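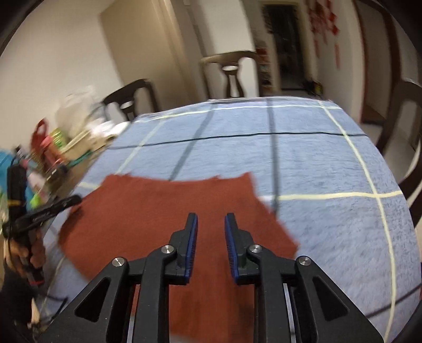
Start with export licenses, and go slowly, as most of the room will not have read one. A license covers a finished weapon. It often does not cover the parts that go into it, and parts are what I want to talk about tonight. A linkage, a pin, a motor mount: take the black gripper over the red cloth, with its silver pins at the joints. Joints and pins like those can be sold for a workshop, and no form asks where they end up. Pause here.

Next, the Trornton case. Trornton made fin actuators and sold them to Zorov as farm equipment parts. Zorov shipped 1151 of them in one February. Iraís Ponce found the packing lists and matched them to fragments of guided shells. Give her credit by name.

What the company said: it had followed the rules. Say plainly that this was true. The rules set a value limit per shipment, and each box came in under it.

Then the Gravotgate hearings. Hamish Munro asked for end-use checks on all shipments over 200 units. The ministry offered 100 spot checks a year. Two inspectors were hired to do them. If someone asks how many checks were done, say the figures have not been published.

What we are asking for:
Part-level licenses for guidance and control items.
A public register of end users.
The right to revoke a license after delivery, so that spares and repairs stop too.

Expect the jobs question. Themba Engelbrecht can take it, he worked at the Cuevas plant for years. Don't answer for him.

Leave time for Tonantzin Contreras to explain the petition. Sign-up sheets are by the door. Next meeting is 25 Oct 2025, same room.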